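Section 4: Fitting and addressing the Climon nameplate unit

Read section 3 first. If you have skipped it, the unit will let you know by displaying the name of somebody else's train.

You will need the Climon unit, its two-part bracket, four bolts and the Jokon hex key from the spares bag. Any other hex key will nearly fit.

1. Isolate the carriage supply at the saloon panel.
2. Offer the bracket up to the bodyside, arrow pointing at the roof.
3. Start all four bolts by hand, then tighten to 16 Nm, working diagonally.
4. Hang the unit on the bracket and push until it clicks. A second click means it has come off again.
5. Restore the supply and wait 300 seconds. The display stays blank throughout — leave it be.

CAUTION: Do not tighten the bolts with the unit already hanging. The glass costs more than the bracket, the bolts and the goodwill of your depot put together.
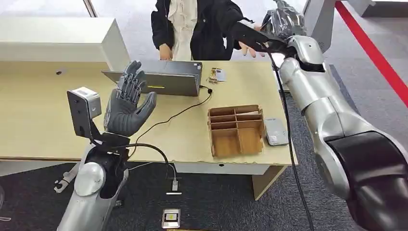

On step 5, the fitters at Muriithi depot wrote in to say that 300 seconds is a long time to stand on a platform looking at a blank sign, and could it not show a dot. Clokari has considered the dot. It will arrive with the May software.

6. Enter the set number on the keypad, using all four digits. Set 835 is entered as 0835.
7. Press SEND once. Pressing it again sends the name twice, and the display will obligingly show both.
8. Check the name from the platform, at passenger distance, with your own eyes.

NOTE: Names longer than one line will scroll. For a naming ceremony, set SCROLL to OFF before the curtain goes up, or the guests will be applauding the second half.

If the display shows E2, the unit has no set number. Go back to step 6.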